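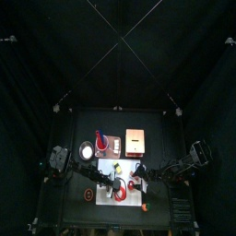 One reader of last month's column, signing as Corton, wrote to ask why a two-armed bench robot would need a stop button at all, if all it ever picks up is toy food. The arms are slow, the letter went on, and a plastic prawn never hurt anyone.

The people who run the bench at Orneck would disagree. In April, a little after four in the afternoon, the left arm closed on a toy, lifted it and carried on closing. The force limit had been set at 39 newtons. The log shows the arm passing that figure and holding for 32 seconds before the supply was cut by hand. No one was hurt. A finger mount cracked and one of the toys was crushed flat.

The arms had completed 874 picks on the same settings without a fault. 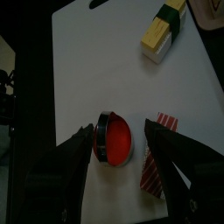 What went wrong

The limit was being read from the wrong place. Orneck's grippers report motor current, and a piece of software called Magalhães turns that into a force. After an update, it was still using the conversion table for an older, weaker motor. The new motor pushed harder than the software believed, and the safety check saw nothing unusual.

Soft toys hid the problem. They give a little when squeezed, so the fingers stopped on position well before force came into it. A solid block does not give, and the April pick was a solid block taken slightly off centre.

There was a second fault. The stop button on the left side was wired through the same controller that had the bad table, and the controller was too busy retrying the grip to answer it. The operator pressed it twice, then walked round and switched off at the wall.

Dandivham, which supplied the controller, has since moved the button to its own circuit. It now cuts motor power directly, with a delay of some 300 milliseconds. Orneck has also added a check at start-up: each gripper squeezes a test spring, and the arm will not move unless the reading matches.
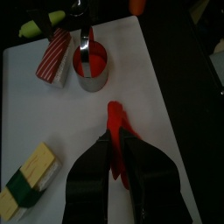

A gripper closes on a red toy at the board.

The bench is back in use at half speed. The right arm, which had the same table but never went over its limit, has had its mount replaced as well. Orneck says full speed will wait until both arms have been through the spring test every morning for a month – so far one morning has failed, on a loose connector.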